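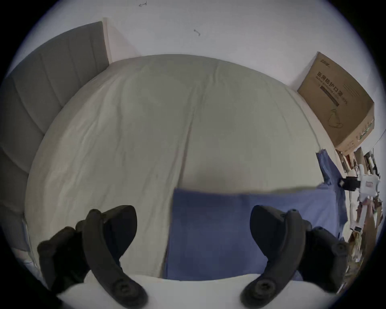 Genivaldo Nogueira asked after the last class why we bother with tracked controllers at all when the wrist camera could work out its own position from the video. Several of you had the same question in the homework, so these notes start there.

Week 4: Comparing hand-held setups

A camera can estimate its own motion if it has enough fixed detail to follow. A plain wall or a wide sheet gives it little. Folds in cloth give it plenty, but they move as soon as you pull on the cloth. A box with bold print is a good landmark while it stays in view.

A tracked controller has other problems. It drops out when the base station loses sight of it, and the offset between controller and gripper has to be measured again after every remount.

Setups for this unit
Arno: camera only, wide lens
Geker: camera plus controller

In the September trial each setup was given 72 attempts at straightening a bed sheet. Arno lost its position in 30 of them. Geker lost it in 29. On those numbers alone you can't pick a winner. Look at when the losses came. Arno's were mostly in the middle of a pull, with cloth filling the view. Geker's were mostly at the start, before both hands were up.

Lens notes
The wide lens bends straight edges, and a flat bed comes out looking like a dome. Calibrate before you measure anything off the picture. Don't crop to hide the curve, you lose the landmarks near the corners.

For lab
Read the Jolusari handout, sections 2 and 3. Run both setups on the same sheet, same lighting, same operator. Log every loss with its time and what the hands were doing. Wear the gloves.

Logs go to Nabil Abu Hammour by Sun 20 October. Late logs are accepted but won't be in the class plot.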